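Red plastic stool marking my tiled floor, and is it safe to stand on?
Posted by Liesl Gasser in Home & Furniture

Hi all, hoping someone can settle this for me. I've got one of those moulded red plastic stools, square seat, little round hole in the middle, you'll have seen a thousand of them. It lives in the front room near the low black cabinet and gets used for everything: sitting on to do shoes, resting a cup of tea, and (yes, I know) standing on when I dust the blue and gold beads hanging over there.

Two things. First, since about June I've been finding faint reddish scuffs on the floor tiles near where it stands. They don't come off with washing-up liquid. Second, my neighbour reckons these stools go brittle with age and I shouldn't put my full weight on it at all. Mine came second-hand so I've no idea how old it is. No cracks that I've found, but I wouldn't know what to look for underneath.

Photo of it in its usual spot:

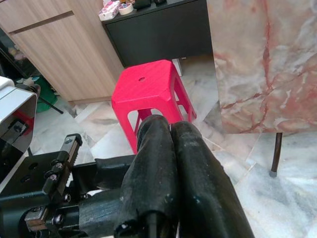
Do-yoon Sun
Turn it over and look where the legs meet the seat. If the plastic has gone pale or chalky in the corners, or you can see fine lines like a hair stuck in it, stop standing on it. Sitting's a different matter, I'd carry on until it started to creak or wobble. There may be a weight limit moulded underneath as well. Mine says 80 kg and I'm over that after Christmas, so I got a proper step with a handle for anything up high.

The scuffs will be the feet. Plastic feet pick up grit and then you drag it about and a bit of the colour rubs off. Stick some felt pads on, a pack of 4 does it.

Kazimiera Pietrzak
just bin it, they're cheap as chips

Sun-ja Min
Oh don't bin it! I've had mine for donkey's years and it's the most useful thing in the house. Liesl, please check what your floor is before you scrub at it. If it's real marble you mustn't use vinegar, lemon or bathroom cleaner, they'll all take the shine off and you'll have a dull patch far worse than the scuff (I did this in my own hallway, I still put a mat over it). Try a clean white rubber eraser first, dry, just rubbing gently. That shifted nearly all of mine. For what was left I used warm water with a drop of pH-neutral stone cleaner, then dried it with an old tea towel.

I'd go for rubber caps over felt, personally. Felt collects grit and then you're back where you started, and it slides if you do stand on the thing. Measure the feet before you order, I got the wrong size twice!

Liesl Gasser
Thank you both, and Kazimiera too I suppose! They're white marble tiles with soft grey veining, so no vinegar. I'll have a go with an eraser on Tuesday. Here's a wider one so you can see the floor.
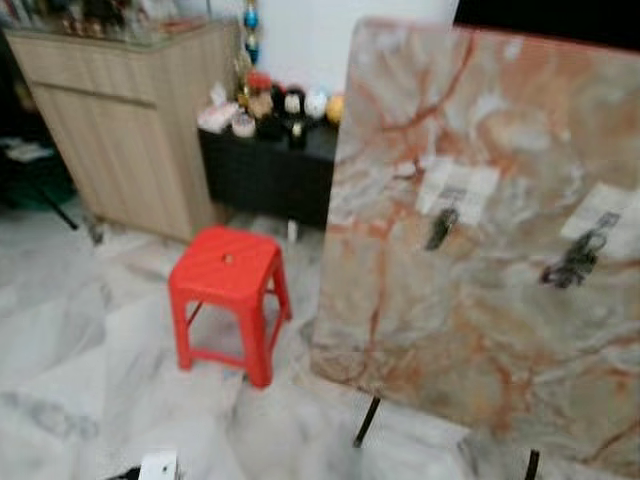
The stool and the tiles, with the cabinet behind

Sun-ja Min
Lovely floor. Start with a tile that's normally out of sight, and let us know how you get on.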